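February
Kornél Szűcs and Seul-gi Yoo

3.2 Colour names and memory

We asked 52 adults in Callholm to name the colours of household paints. Each person saw 18 cards under the same lamp and could answer with any word they liked. In total 299 different names were collected, after we joined the spelling variants. Grey was the hardest colour for our participants. Many of them first said "grey", then changed to "stone" or "fog", and after a break of 45 minutes they did not remember which word they had used. Older speakers kept their first word more often. Similar behaviour was reported for green by Koo and Sun in Pletard, but their cards were smaller.
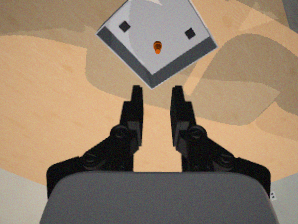
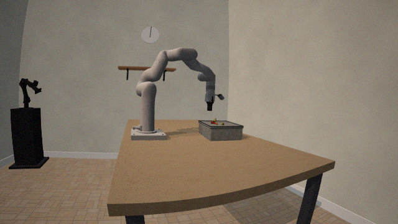

Figure 4. Rendered views with light grey surfaces.

3.3 Limits of the study

All participants lived in one town, and most had painted a room in their home before. We did not test their colour vision. The lamp was also warmer than daylight, so names such as "cream" may be too frequent in our list.

Related items
Ingvarsson: Words for blue in Keron
Koo and Sun: Naming green paints
Yoo: Colour talk in the Kong market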